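Ticket: Front ensemble sampler drops notes after Rerkex update
Status: Reopened
Product: Rerkex 2 (sampler host), Vamudby interface
Opened: Thursday, February 19, 2026

Problem as reported
Synth player in an indoor drumline hits a low C drone at the top of the ballad. Sometimes it sounds, sometimes it doesn't. Marimba and vibe mics through the same Vamudby box are fine. The vendor's first reply was "please raise your buffer size." We did. It made the keys feel late and the drone still went missing.

Tried so far
Swapped the USB cable. No change. Swapped it back.
Reinstalled the Rerkex driver. The release notes say this fixes "most dropout issues," with no word on which ones. It did not fix ours.
Ran the patch with only the drone loaded. Clean for 100 hits in a row. I wouldn't call that proof of much, as we never play it that way in the show.
Loaded the full show file. Drone dropped in the first run of the ballad.

So it needs the whole file loaded. The forum answer is "old laptop," but this laptop ran last season's show with more samples in it, and the CPU meter hardly moves when the note goes missing.
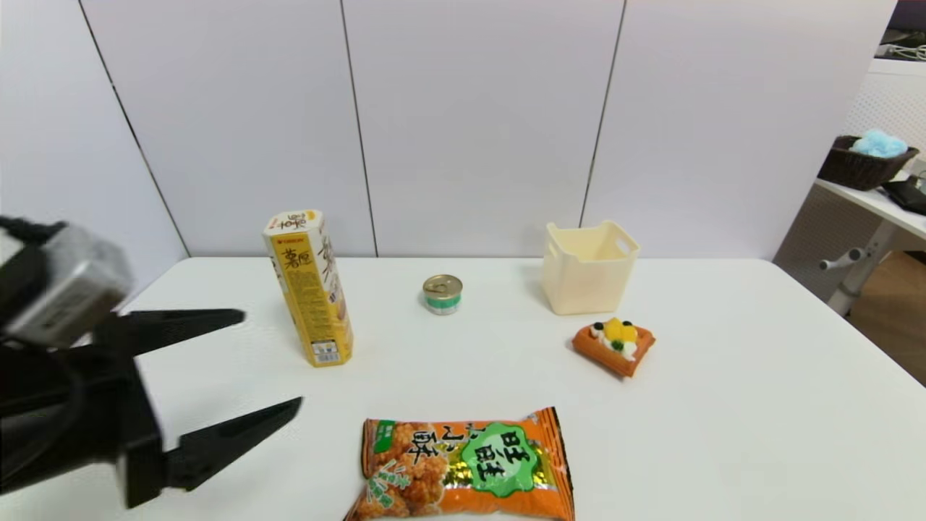 White tabletop with five objects on it.

Update
Looked at voice limits. The show file came over from the older version in September, and the import set the drone's group to 8 voices. The wind chime rolls share that group. Play a long roll under the drone and the oldest voice gets cut, and the oldest voice is the drone. The global limit still reads 2,000, so the main settings page looks perfectly healthy.

Moved the drone to its own group and put the buffer back where it was. Three full runs, no drop.

Vendor reply
Support says the Tabrizi import tool is "working as designed" and closed the ticket. I reopened it. A tool that changes a limit without a warning has a bug — call it a design if you like. They also asked for a fresh log with the higher buffer. I don't see what that would show, but it's attached.

Still open
Does Plorard mode ignore group limits? The manual says yes on one page and leaves it out on the next. Not testing that before a contest weekend. Leave it off for now.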